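How a Cell Tower Passes You Along

A phone call can last from one end of a town to the other, even though no single tower reaches that far. The job of moving a call from tower to tower is called a handover.

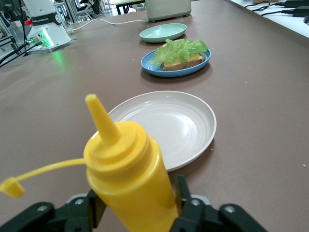
A phone is a radio. It sends out radio waves and picks up radio waves sent by a tower. The waves get weaker the farther they go, so each tower can serve only the area near it. That area is called a cell, and it gives the cell phone its name.

Cells come in different sizes. In open farmland one cell may be many miles wide. In a busy city it may cover a few blocks, as one tower can handle only so many phones at a time. The town of Zolldale has 50 cells. Grerkport has more people and more tall buildings, and it needs 87.

Measuring the signal

Your phone listens to more than one tower. While you talk, it measures how strong each nearby signal is and sends the results to the network. It does this many times a minute, and you do not hear it happen.

Suppose you are on a bus going from Dudora to Shearer. At the start, the Dudora tower is strong and the Shearer tower is weak. Halfway there, the two are nearly equal. A little later, Shearer is stronger.

The network does not switch at the first moment Shearer pulls ahead. Signals go up and down when a truck passes or the road dips. If the network switched every time, your call would bounce back and forth between the towers, which engineers call the ping-pong effect. Instead, the new signal has to be stronger by a set amount and stay that way for a short time. Gönül Karabulut, a radio engineer, sets this waiting time for the towers along the bus route. Hers is 300 milliseconds, or a bit less than a third of a second.

Making the switch

Once the rule is met, these steps follow:

1. The old tower asks the new tower if it has room.
2. The new tower saves a place for your phone.
3. The old tower tells your phone to change over.
4. Your phone connects to the new tower.
5. The old tower frees the place you were using.

If the new tower is full, the network may try another one. If there is no other tower in reach, the call can drop.

Try it on paper

Pui-shan Chuang teaches this lesson with a map. Draw two circles that overlap, each with a tower in the middle. Draw a road 900 millimeters long through both — you will need a big sheet, or several taped together. Mark the place where you think the handover should happen. Then mark it again for a bus coming the other way. The two marks should not be in the same spot.

Words to know

Cell: the area served by one tower.
Handover: moving a call from one cell to another. Some books say "handoff."
Millisecond: one thousandth of a second.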